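Prullow Housing Trust – Damp and Ventilation Program
Progress report to the Bellamy Fund, second reporting period

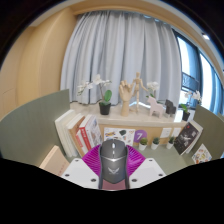
This report covers work from April through September. The first period dealt with tenant contact and the purchase of sensors; the present one deals with installation, the first full set of humidity readings, and the start of fan replacement at the Udley and Dondgate estates.

1. Installation

Sensors are now in place in 171 of the 287 homes in the program. All of the Udley homes that agreed to take part are complete. Dondgate is behind schedule, mainly in the two older blocks, where access visits were missed or moved and had to be booked again through the estate office. Evening appointments from 5:30 p.m. were added in July and the missed-visit rate has fallen.

Each home has one sensor in the bathroom and one in the main bedroom. The original plan placed the second sensor in the kitchen. We changed this after the pilot readings, in which kitchen values rose and fell too quickly during cooking to say much about the condition of the walls. Bedroom values move slowly and match the surveyors' notes on mold more closely. The change was agreed with the Fund in the spring and has no effect on cost.

2. Readings

Sensors record temperature and relative humidity every 15 minutes. Gaps longer than a day are flagged and left out of the averages. Most gaps so far come from flat batteries in one delivery of units, which the supplier has replaced without charge.

Bedrooms on the north side of the Dondgate blocks show the highest overnight humidity, often above 75 percent between midnight and 6 a.m. The same rooms cool fastest after the heating goes off. Top-floor homes at Udley were expected to perform badly and do not, which we put down to the roof insulation added under an earlier contract. The readings were taken in the warmer half of the year and should not be used as a baseline until winter data are in.

3. Fans and repairs

Fan replacement began in August. Airflow is tested before and after each job. Several of the old bathroom fans were moving almost no air, and in 6 homes the duct had been blocked or never connected to the outside wall. These ducts were rebuilt under the repairs budget and are not charged to the grant.

Trickle vents in the bedrooms are being checked on the same visit. Painted-over vents are common at Dondgate – the fitter frees them where possible and logs the rest for replacement.

4. Budget

Spending on equipment is in line with the forecast. Spending on labor is under forecast because of the delay at Dondgate and will catch up in the next period. An unplanned charge of $1,976 for duct inspection equipment was met from contingency. No change to the total grant is requested.

5. Next period

Remaining sensors at Dondgate to be fitted before the heating season is well under way. Fan replacement to continue block by block, starting with the north-facing homes. The tenant leaflet on heating and airing rooms is with the printer and will go out with the next rent statement. A first comparison of homes with new and old fans will be included in the next report, with the data tables attached as a separate file.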